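De: lista Clavcombe, lectura en voz alta
Asunto: Re: ¿Merece la pena leer una novela larga en voz alta?
Fecha: 27 feb 2020

El mensaje anterior decía:

> Hola a todos. En casa queremos empezar a leer juntos por las noches y nos tienta
> "Los faros de Kekport", la edición de Halim, pero son 800 páginas y me asusta un
> poco. ¿Alguien ha leído algo tan largo en voz alta? ¿No se pierde el hilo? ¿Y qué
> hacéis con los diálogos, ponéis voces? Yo soy malísima poniendo voces.

¡Qué alegría leer esto! Nosotros estamos justo con Kekport, empezamos en noviembre y anoche llegamos a la página 451, así que contesto con el libro todavía caliente (y la garganta también, que el capítulo del temporal tiene unas frases larguísimas y no hay dónde coger aire).

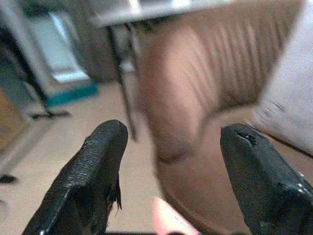 Dos puntas negras y, detrás, el suelo claro.

Lo del hilo: no se pierde, al menos a nosotros no se nos pierde. Leemos capítulo a capítulo y antes de seguir uno de los dos cuenta en un par de frases dónde nos quedamos. A veces lo contamos distinto y hay discusión, sobre todo con el asunto de la herencia, que yo sigo sin tener claro. Esas discusiones me gustan casi tanto como la lectura. Con un libro leído en silencio yo me salto párrafos sin darme cuenta, y en voz alta eso es imposible: las descripciones del puerto, que de joven me habría comido en diagonal, son lo mejor de la primera parte.

Las voces. ¡No hace falta poner voces! Yo lo intenté con el práctico del puerto, le di una voz ronca, y a las tres páginas aparecía cantando en una boda y ya no podía quitársela. Ahora solo cambio un poco el ritmo: el práctico habla despacio, la sobrina atropella las palabras. Con eso se entiende quién habla aunque el autor se olvide de ponerlo (y se olvida bastante, ya lo verás en el capítulo 22, que es casi todo diálogo). 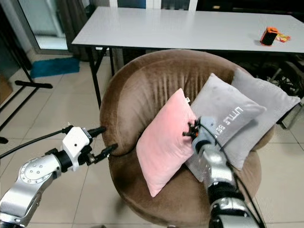 Sillón de terciopelo marrón con tres cojines.

Otra cosa que nos ha servido es mirar por encima el capítulo antes de leerlo. No entero, solo buscar nombres raros y paréntesis traicioneros. La traducción de Halim es preciosa pero mete incisos dentro de incisos, y si no los ves venir acabas la frase con la entonación cambiada. Llevo un lápiz y marco una rayita donde voy a respirar. Queda el libro hecho un mapa, lo siento por quien lo herede.

En cuanto al papel, si todavía no lo habéis comprado, hay 2 ediciones. La de un solo tomo pesa lo suyo y el lomo no se abre bien por el centro. La de Skudeo viene en dos volúmenes, con letra más grande, y para leer con luz de lámpara se agradece muchísimo; la pega es que no trae el glosario marinero. Nosotros lo tenemos fotocopiado y metido entre las páginas.
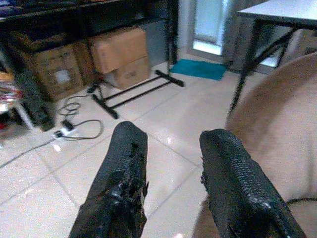
Tiempo de lectura: 3 min

Y si a mitad de camino os cansáis, parad una semana y leed cuentos. Lo hicimos después del naufragio (¡qué capítulo, preparad pañuelos!) y volvimos con muchas más ganas.

Cuéntanos cuando empecéis, por favor, y dinos qué os parece el prólogo, que en esta lista hay gente que lo detesta y a mí me parece una maravilla. Para la próxima temporada dudamos entre otra novela de mar o algo de cartas, que leído a dos voces tiene que ser divertidísimo. Se admiten títulos.

Un abrazo desde la página 451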